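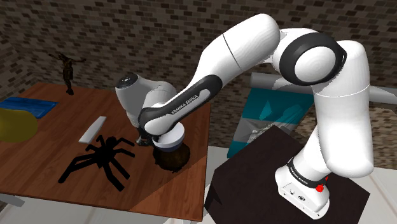
The practice room in Drikach, with the robot arm at the table. It's all drawn by a computer!

Home | Kids' Corner | Try It | Ask Us | Grown-Ups

Can you learn to drive a robot without a robot?

Yes! I've been doing it all week, and my thumbs are sore. The thing I've been trying is called Drikach. It's a computer program made by a small company called Granström, and it lets you move a pretend robot arm around a pretend room. You get the program, a little controller and a book with 25 jobs in it, from super easy to "I need a snack first."

A pretend world like this is called a simulation. It's kind of like a video game, except the program tries to copy how real things move. If you let go of a bowl in the air, it falls. If you bump a table leg, stuff on top might slide (ask me how I know).

So what's on the table? Odd stuff! My favorite is the big black spider with the long bent legs. There's also a white bowl and a skinny little figure with its arms stretched out wide, like it's trying to balance. Why not just use plain blocks? Well, a block is easy to grab from almost any side. A spider is all legs, so where would YOU pinch it? I tried a leg, and then I tried the middle. The middle worked better for me.

Now look at the arm. See how it bends? Each bending or turning place is called a joint, just like your elbow. At the very end is the gripper, which is the part that does the grabbing. It's the dark bit down by the tabletop.

Moving it is harder than it sounds. My first try at picking up the bowl took 158 seconds, and I knocked the spider over twice. By my 11th try I was down to 25 seconds and feeling pretty proud of myself!

Is it worth getting? I think so, if your school or library can share one. The jobs are fun and you can start over with one button. What I didn't like: the book uses tiny print, and the sound effects get annoying fast. You'll want a grown-up to help set it up too. The library in Viltitz has had it since December, and that's where I played.

Comments (3)

robofrog: i got the spider on my FIRST try

MapleStreetMom: Does it work on an older laptop? Ours is pretty slow.

pencilcase200: can you make the arm wave

Basterau Kids' Science Pages | Contact us | © 2024 Basterau | Back to top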